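November, bench notes, water hardness and scale

Picking up from the last entry. The question is still whether the kettle descaling schedule for the Brimholm kitchen can be stretched, and whether the well water or the tank water is responsible for the white film on the rinsed steel. Previous entry assumed the well. I no longer think that is safe to assume.

Water collected in two lots, one from the tap at the Naltach end of the line, one from the storage tank. Both sat capped on the bench overnight with the heater off. Bottles rinsed three times with the same water before filling. The tank bottle had a little grit at the bottom by morning, which I let settle and did not filter.

Titration, EDTA, usual buffer and indicator, 100 ml per run. Naltach tap came out at 465 mg/l as calcium carbonate. Repeated with a fresh portion and got the same to within one drop. The tank sample had a slow endpoint – purple hung on for a long time before going blue – so I don't trust the first run and have struck it out. The second run is in the table on the back page. Suspect iron. Should repeat with a masking agent once the new bottle arrives from Plesdale.

Boil test. Filled the small pan with 800 ml of tap water, brought to a rolling boil, held for ten minutes, let it cool with the lid on. Film on the surface after cooling, thin, breaks into plates when touched with a rod. Poured off through paper, dried the paper, weighed it. The weight is lower than it should be if all the temporary hardness had dropped out. Some of it is stuck to the pan wall, obviously, and I did not scrape. Next time weigh the pan before and after as well.

Acid wash of the pan: citric, 2 percent, warm. Fizzed at once, stopped within a few minutes, bare metal after one rinse. Vinegar did the same job more slowly in the earlier trial and made the room unpleasant. No reason to go back to vinegar.

Spotting on steel. Droplets placed with a pipette on clean coupons and left to dry in still air. Tap water gives a ring with a clear center. Boiled and filtered tap water gives a fainter ring. Distilled gives nothing visible under the desk lamp, only a slight mark at a low angle. Coupons are easier to judge at a low angle in general. Straight overhead light washes out most of the rings and I would have passed two of the coupons that I later failed. 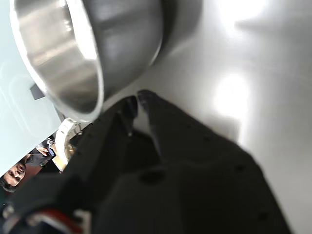
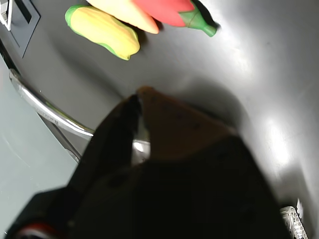 Bright metal and gripper, both views.

Curved pieces are harder than coupons. Water runs to the lowest point and dries there, so the residue is all in one place and looks worse than the average for the piece. Anyone scoring a curved piece should score the wall and the low point separately. I had been giving one number for the whole thing, and the scores in the earlier pages are not comparable with the ones from this entry on. Have marked the changeover in the margin.

Wiping. A cotton cloth used damp leaves streaks that follow the wipe. The same cloth used dry, right after rinsing, leaves almost nothing. Paper towel leaves lint. The Evangelista cloths are good for the first few pieces and then saturated, and a saturated cloth is no better than leaving the piece to drain. Suggest changing cloths by feel. I tried to set a fixed number of pieces per cloth and it depended too much on size.

On the schedule itself. At the hardness measured today the kettle will need citric more often than the sheet by the sink says. The sheet was written from the supplier's regional value, and the tap is well above it. Whether the tank dilutes this I can't say until the endpoint problem is fixed. Until then the sheet should be treated as wrong for anything filled from the Naltach end.

Softener option: looked at the cartridge data. Capacity is quoted for a moderate feed and drops off in proportion, so the cartridges would need replacing a good deal sooner than the label suggests. Also adds sodium, no issue for rinsing, possibly one for cooking. Not pursuing for now. A final rinse from a jug of distilled would fix the visible film for very little money and needs no plumbing.

Buffer is down to the last third of the bottle and smells strongly when opened – keep it under the hood. Burette tap is weeping slightly. Regreased, seems better, but check the level against the mark before each run and again at the end.

To do: tank sample with masking agent. Pan weights before and after. Rescore the curved pieces from the old pages if any are still unwashed. Copy the tap figure onto the sheet by the sink.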